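Two grippers, one table, and what I learned about fingers

6/30/23

Since January I am testing grippers for our two-arm table here in Skastitz, and several readers asked me for a result. I have one now, but it is a small one, so please don't expect a big table with winners.

The two candidates were the Otent gripper, which is the older model and quite stiff, and the Mundana gripper, which closes more softly and costs more. For the controller I used the Srour box in both cases. I did not want to change two things at the same time, as I made this mistake last year and lost many evenings.

My test is simple. The arm must pick up an object, lift it, hold it, and put it down in the same place. I did 3338 tries in total, and 3068 of them I count as good. Before you ask: a try is good when the object is back on the table and I did not have to touch anything. I don't give points for beauty.

The objects come from the kitchen. Blocks are easy and they make every gripper look clever. A cup has a thin rim and wants to turn. An apple is round, heavy for its size, and no two sides of it are the same.

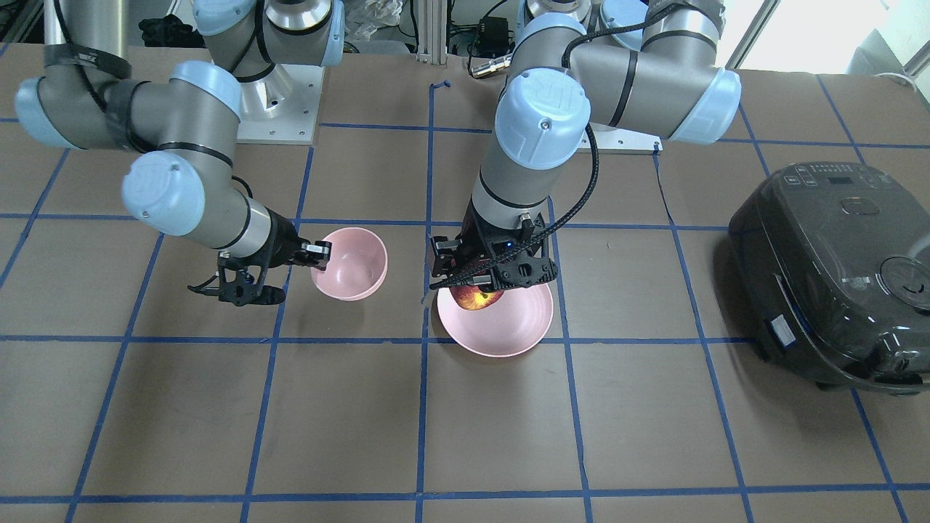
The right arm at the rim of the pink cup, the left arm with the apple over the plate.

With the cup, the Otent was better, and this surprised me. The soft closing of the Mundana gives the cup time to rotate, and then the finger is on the outside when it should be on the rim. The Otent closes fast and the cup has no time for this. With the apple it was the opposite. The Mundana held it well with low force, while the Otent pushed it away whenever the approach was a little beside the center.

I also learned something about cables. In one long series the result became worse after try 2000, and I was already blaming the fingers. It was the cable at the wrist, which was pulling a little when the last joint turned far. I gave it more length and the numbers came back. Please check your cables before you write to the manufacturer — I wrote first, and it was a little embarrassing.

The blue grid on the table is tape, and I can recommend it to everybody. It costs almost nothing, and I can put a plate back by eye.

Next I want to repeat the cup part with rubber on the Otent fingers, 101 tries for each thickness. The rubber is ordered.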